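Weg mit den Zettelstapeln!

Ihr Lieben, nach der letzten Ausgabe kamen so viele Mails zum Thema Einkaufszettel und Wochenplan, dass ich euch noch einen Nachschlag schulde. Also: Ich bin seit Mai bei der kleinen weißen Tafel geblieben, und ich schreibe inzwischen fast alles darauf, was früher auf Briefumschlägen, Kassenbons und (ja, wirklich) auf dem Rand vom Fernsehprogramm gelandet ist. Thandeka Magagula hat mir beim Kurs in der Bücherei den entscheidenden Tipp gegeben: groß schreiben und lieber weniger. Bei mir stehen jetzt nur noch die Sachen drauf, die heute dran sind, der Rest kommt in den Kalender.

Mit den Stiften habe ich allerdings Lehrgeld bezahlt! Der erste aus der Krimskramskiste war ein Permanentmarker, und ich habe einen halben Abend lang mit Spiritus und einem alten Geschirrtuch gerubbelt. Sizwe Rampersad schwört darauf, die alte Schrift mit einem Tafelstift nachzufahren und alles zusammen gleich wieder abzuwischen. Hat bei mir so halb geklappt, ein grauer Schatten ist geblieben, mit dem lebe ich jetzt. Seitdem liegen die Tafelstifte in einer eigenen Schublade, immer waagerecht und immer mit Kappe, und wer einen Edding dazulegt, kriegt es mit mir zu tun.

Bei den Farben war ich lange stur: Schwarz und fertig. Dann hat mich eine Leserin zu Grün überredet, und ich gebe zu, ich mag es inzwischen lieber, es sieht gleich weniger nach Mahnung aus. Auf der kleinen Tafel mit dem blauen Rahmen seht ihr, wie kräftig große grüne Buchstaben auf dem Weiß wirken, der Stift dazu ist von M&G und hat ein rotes Band am Schaft. Nur glänzen solche Tafeln eben, und wo die Deckenlampe sich spiegelt, liest man schlecht. Ich drehe meine dann einfach ein Stück, bis der helle Fleck neben der Schrift liegt. Schreibt mir gern, welche Farbe bei euch gewonnen hat, die Antworten sammle ich für die nächste Ausgabe!
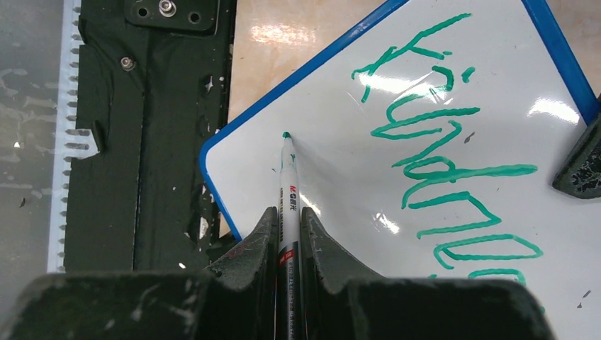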